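March, gripper comparison in sim, carried on from the Jaltdale bench notes. Door task only, bar handle variant, wrist view.

Two grippers loaded so far: the Ongart parallel jaw and the Rovcombe with the longer fingers. Same arm, same controller gains, same start pose file. 200 episodes each, 20 Hz control, seed 3881 for both so the kitchen layouts match. Aminu Adebisi wrote the seed handling and says the textures are drawn from the same stream, so the wood finish should match too. Not checked beyond the first few.

Main worry is the approach. The policy was tuned on the Ongart and the tool centre point offset is hard-coded in the wrapper. With longer fingers the wrist has to stand off further, and I want that in the config before any success rates go in the table.

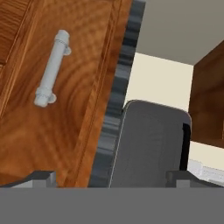
Second worry is the collision geometry. The finger meshes are convex hulls at the moment, and the hull on the Rovcombe fills in the relief behind the pad. Any contact along a door edge will therefore come early in the log – treat contact onset as unreliable for that gripper until the mesh is decomposed. Contact force totals are probably still usable.

Camera: kept the wrist mount where it was on the Ongart. Considered moving it back for the longer fingers but that changes two things at once. Field of view unchanged as well.

Handle pose error from the Sedosis estimator is logged per step in the handle frame, in mm. Earlier runs logged it in the world frame, so do not merge the CSVs. I have renamed the old column.

To do:

- move TCP offset to config, rerun both grippers
- decompose finger mesh, compare contact onset on the same seed
- ask Aminu whether the reset closes the door fully or only to the latch tolerance
- dump wrist frames every 20 steps, full video is filling the disk

Leave the gains alone until the first two are finished.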